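Workshop log / Upholstery care
2 min read
12/16/22 – Gwenaël Royer

Bench pads, second pass. Picking up from the November entry, where Leonor Coelho had the black bench down as "clean, re-check finish." Re-checked. Finish is dull, with fine creases in the seat and dust in places. No change to the plan: dry cloth first, then cloth and diluted Perrin, then leave it alone overnight.

Dilution as per the card on the shelf, 17 ml in 600 ml of water. Euan Farquharson wants it weaker on vinyl. I kept it as is and will look at the seams again before changing anything.

Order of work: seat, small pads, then the long pad toward the rounded end. One hand flat on the pad to hold it, short strokes with the other. Cloth kept bunched. Folded flat it skates over the creases and leaves the dust in them. Light pressure over the embossed stripes on the seat – the edges of those are where grit sits.
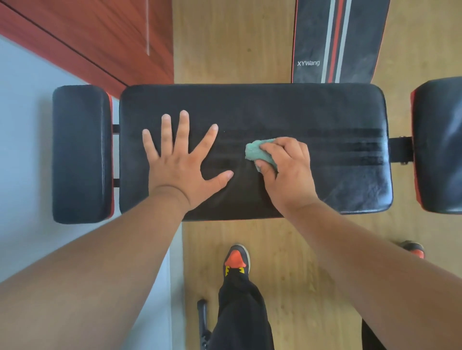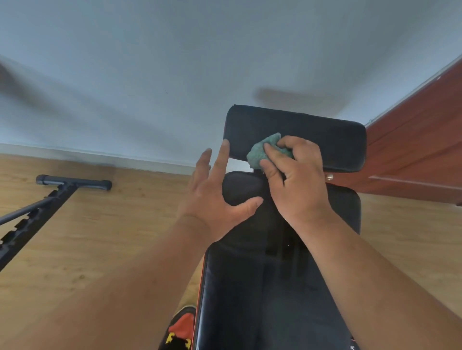
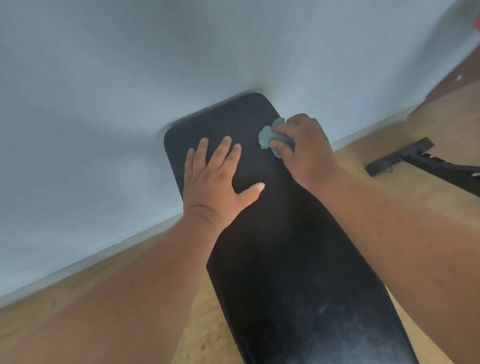 Green cloth on the black bench pads, three positions.

Notes:

– Whitish dust and smudging on the long pad. Chalk is my guess, not tested. If it comes back after drying, try a soft brush before more liquid.
– Junction between the pads by the small silver knob or bolt head: cloth only, nothing sprayed. Same for the gap between the seat and the roller.
– Colored trim: wipe along it, never across. The edge lifted on the Hosisham bench last time and had to be glued.
– Stitching: no loose thread found by hand. Did not check the underside.

Cloth rinsed and hung on the rail. Bottle is getting low; Shalini Srivastava has the reorder, item 1632 on the Landside list. The old number, 361, is the floor product and should come off the shelf card.

Still open: whether to put conditioner on the seat. Yannick Bouvier used Fostadari on the other bench and it stayed slick for days. I would try it on the underside of one small pad first and write down how long it takes to stop feeling greasy.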